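Protokoll Jour fixe Greifzelle Closon
Freitag, 15 Uhr, Werkstatt

Anwesend: Manurung, Teoh, Mangundap (Protokoll), Montecinos
Entschuldigt: Sumampouw

TOP 1 Störung Handachse
Manurung berichtet: Beim Anfahren der Kiste Schutzhalt, Schleppfehler Daumen. Im Log 2 gleichartige Einträge, beide bei gestrecktem Handgelenk. Mechanischer Anschlag ohne Befund. Verdacht auf Zugbelastung der Leitungen in Endlage. Teoh hält einen Parameterfehler nach dem Update für ebenso möglich.
Beschluss: Geschwindigkeit bis zur Klärung auf 25 % begrenzt. Leitungsführung an Arm und Handgelenk wird neu vermessen (Manurung). Log geht an Gondeo (Teoh).
Stand am Arbeitsplatz:
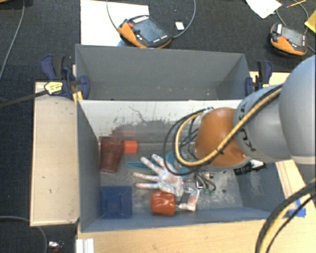

TOP 2 Sicherheit
Quittieren nur nach Sichtprüfung der Leitungen. Eingriff in die Kiste nur bei ausgeschalteten Antrieben. Montecinos ergänzt die Betriebsanweisung.

TOP 3 Offene Punkte
Ersatzleitung Escobedo: Liefertermin Dezember, unbestätigt. Dauertest mit 300 Zyklen zurückgestellt.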